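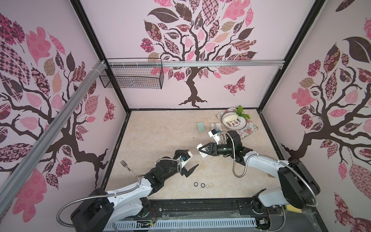 Does a velvet lining keep rings from getting scratched in the box?

A soft lining keeps a ring from rubbing against the bottom and sides. It does very little about rings rubbing against each other, so they need to be kept apart as well.

Notebook, ring boxes, October

Starting with that because it's the question that keeps coming back from the shop side and I'd like the short version on the first line where Salim can find it. The long version is below and it's less tidy.

Background for whoever picks this up: Plimo sent over the new lined boxes with a sheet that says the lining "protects and organizes." I've been reading sheets like that for long enough to ask what is being protected from what, and organized by whom. A box with one open well doesn't organize anything. You put the rings in, you carry the box across the room, and they're all in one corner. I don't need a test for that but we did one anyway.

The setup was the surface with the marbled top, rings laid out loose, black ones and thin gold-toned ones, and the dinner things left around them: rose placemat, plate with the dark band, fork off to the side. Abelardo's idea, and I argued against it. His point was that people don't take rings off at a clean bench. They take them off next to a meal, put them down by the fork, and that's where they get lost or knocked. I still think it muddies the notes. A ring in a box is a ring in a box, whatever is on the plate. But he's right that every complaint we've had from Madside starts with somebody at a sink or a table, so it stayed.

First thing I wanted to know was whether the dark lining makes rings hard to see. Plimo says black "shows off the piece." For the gold-toned ones, fine, I'll give them that. A thin bright ring on black is easy to find. A black ring on black is another story. I dropped one in under the desk lamp at 4:20 p.m. and had to tilt the box to find it, and I had just put it there. Kanini found it faster than I did but she also went in with a finger, which I don't count as seeing it.

On the pale top the black ones are the easy ones and the thin gold ones fade into the peach patches if you're standing back a bit. So the box fixes one problem and makes the opposite one. That's worth telling the shop. If someone owns dark rings they should get a light lining, and I'd say so on the card whether Plimo likes it or not. 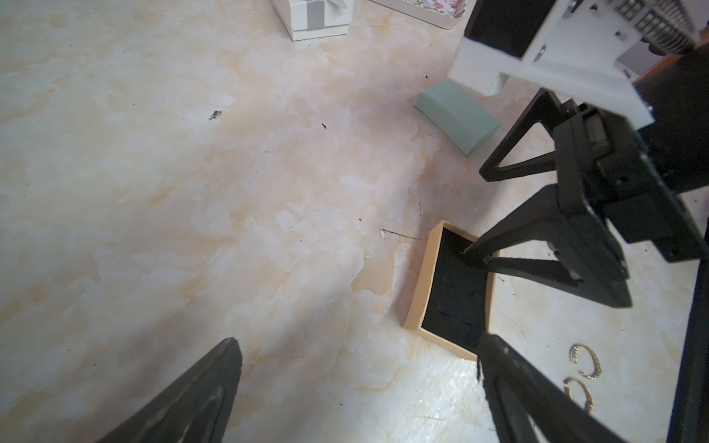 Misaki Hoshino
Small goods bench, with additions from S. Were and A. Rengifo

Lining. The black velvet is soft and it feels more expensive than the rest of the box does. The rim is tan and looks like plain card to me. Ludger says that's normal at this price and that people look at the inside. Maybe. I look at the rim because that's where a thumb goes every single time the box gets picked up, and that's what will go gray and furry first. I've written this down in three notebooks now about three suppliers and have been told each time that customers don't mind. I'd like to meet these customers.

Wear. Plimo's sheet gives 635 openings and closings before the rim shows wear. Doesn't say what "shows wear" means, or who decided, or whether anyone had hand cream on. Salim ran ours to 582 over a few evenings and stopped when the corner started to lift. He glued it back and wants to go on. I said if we glue it we aren't testing their box anymore, we're testing Salim's box. He wrote "fair" in the margin and glued it anyway. So there's one glued and one unglued on the shelf. Unglued is the one that counts. Please don't mix them up, I've put a pencil cross under the glued one.

Scratching. The actual reason for all this. We took old practice rings, the ones from the Sârbu lot that are already beyond selling, polished a flat spot on each, and shook them in the box. Pocket shake, meaning I walked to the bus stop and back with it in my coat. Results:

Single ring in the box: no mark I could find with the loupe.

Two rings, loose together: marks on both. Fine lines, worse on the softer one, as you'd expect.

Two rings with a fold of tissue between them: no mark, but the tissue had slid to one side by the time I got back, so I'd call that luck.

Two rings, each pushed into a slit in a foam roll: no mark. Ugly, though. Ludger says nobody gives a present in a foam roll. I said we weren't asked about presents.

I don't trust the first result as much as I'd like, as the walk is short and my coat pocket is deep. Abelardo wants to do the same in a handbag with keys in it. The lid would be the thing under test then. Worth doing but it's a separate page.

Lint. Nobody at Plimo mentions lint. Velvet picks up everything. After one afternoon open on the table ours had crumbs in the pile, and a hair, and something I'm choosing to call salt. A tape roller gets most of it out of the middle. It gets none of it out of the corners. A dry paintbrush is better, a soft one, corner outward. Do NOT use a damp cloth, it flattens the pile and leaves a tide mark. I know this because of box number 461, which I have now ruined.

That does bring me around to Abelardo's dinner table, a little. If people are going to use this next to food then it matters that it stands open while they eat. I'd tell them to shut it. Rings in, lid down, then pick up the fork. Kanini's objection is that no one will do that with guests sitting there, they'll drop the rings beside the placemat and pick them up later. She may be right. In that case we're selling a box for a habit people don't have, and a saucer would do the same job.

Which made me go and try a saucer. Shallow one from the kitchen shelf, nothing special. Rings click when they go in, and I liked that more than I thought I would, you know they've landed. Velvet gives you nothing, you have to look. On the other hand the saucer has no lid and somebody will put an olive pit in it.

Position on the table. Small argument about this. Salim had the box standing with its long side running away from him and says it's easier to drop a ring in that way, with more room for a miss front to back. I tried it both ways and I can't tell a difference. I suspect he just set it down like that the first time and got used to it. Leaving it here in case anyone else notices something.

The pale green box. Keep it out of the results. It isn't from Plimo and it isn't under review, whatever the label on the shelf says. Skellelo's are coming in a similar color, from what Ludger tells me, and I can already see the two getting confused.

What I'd tell the shop today, if they insist on having something today:

It's a decent box for one ring. For more than one, put something between them. Buy the black lining for bright rings and ask for a light one for dark rings, if a light one exists, which Plimo has been vague about twice. Brush it out dry. The rim won't stay nice.

What I would not tell them is that it "protects and organizes." I asked Ludger to take that line off the draft card and he said it comes from the supplier and sounds good. It does sound good.

Still open:

Light lining. Ask again, and ask for an actual sample this time, not a swatch.

Handbag with keys (Abelardo). Use the practice rings, please, and write down which bag.

A divider. Kanini cut one from card at lunch and it stands up on its own if the fit is snug, but the cut edge drags on the velvet going in. She's going to try wrapping the edge. I'm doubtful, wrapped edges get thick and then you've lost the width of a ring on either side. We'll see what she brings.

Salim to carry on with the unglued one. He has the tally sheet. Write the number down at the end of each sitting, not the next morning from memory.

14 practice rings went out of the tray and they should all come back to it. I'll check before I lock up.

Added 6:50 p.m.: Kanini's second divider, with the wrapped edge, goes in without dragging. It also pops out when you close the lid hard. Back in the drawer for now. She's taken the unlined one home to think about.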